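Friday evening, September 6, 2019

Sat down meaning to write two lines and go to bed, but my head is still full of fingers. Gripper fingers! The long tapered ones. I have been grumbling about them since Joar Grønli first put the drawings on my desk, and today I finally gave them a proper try against the old blunt pair, and I have to take back nearly everything I said.

My complaint was always that anything that pointed would be hopeless on a part with weight to it. The old pair has those wide flat pads, and they feel safe, like oven mitts. But on the rail with the blue gear the mitts kept arriving at the wrong moment. They would close on the rail fine and then I couldn't see a thing past them, and anything small and clear on top of the metal was just gone from the wrist view. Torunn Sandberg timed me on the old pair before lunch and I managed 5 decent holds in 12 tries. She was very polite about it.

After lunch we swapped over, and what a difference. I could see right down between the tips. I could pick my spot on the rail, and I found myself leaning toward the screen the way I used to with a good video game (Torunn says my tongue was out, which I dispute).

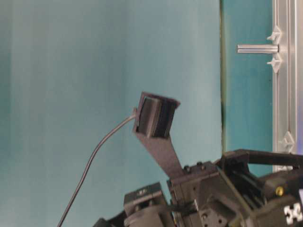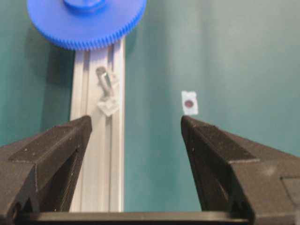
The fixed, wrist and overhead views, all from the Rukgate bench.

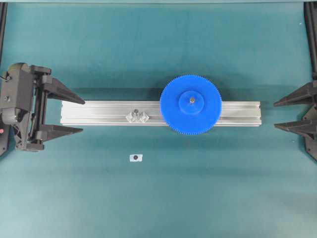 With the long pair I got 9 out of 12, and two of the misses were me being greedy with the speed. The last one slid, and I still don't know why. I want to look at the inner faces under a lamp before I blame anybody's design.

The other thing I got to play with was the new controller settings from Severino Barrios. He calls the soft one Ivis and the stiff one Cozma, and he won't say where the names come from. I went in sure I'd prefer Cozma. It feels so crisp — you ask for a spot and the arm is there. But when the tips touch metal it sort of argues back, and I found I was holding my breath on every close. Ivis is lazier on the way in and then lovely at contact. It gives a little. By the end of the afternoon I had quit switching and just left it on Ivis, so I guess that's my answer, though Severino wants me to try again with both arms at once before he believes me. Fair enough. Two arms is where Cozma might win.

Cameras: I was wrong there too. I'd have told anyone that the overhead view was all I needed, and it is great for lining up the two sides. For the last inch, though, I hardly looked at it. Wrist view, every time. The fixed one I only checked when I had lost track of an elbow. Signe Lindholm thinks we could run it at a lower rate and save the bandwidth, and I think she's right, but I'd like to do a day without it first and see how much I miss it.

Things for Monday, before I forget. Put the old pads back on one side only and compare left with right. Ask Joar if he can print a set with a rougher inner face. Write down the closing force this time, you goose, instead of trusting that you'll remember it.

My shoulders ache and I skipped dinner except for crackers. Don't care. I haven't had that much fun at a bench since December. Solveig Eide wants to have a turn next week and I've already told her she has to start with the mitts.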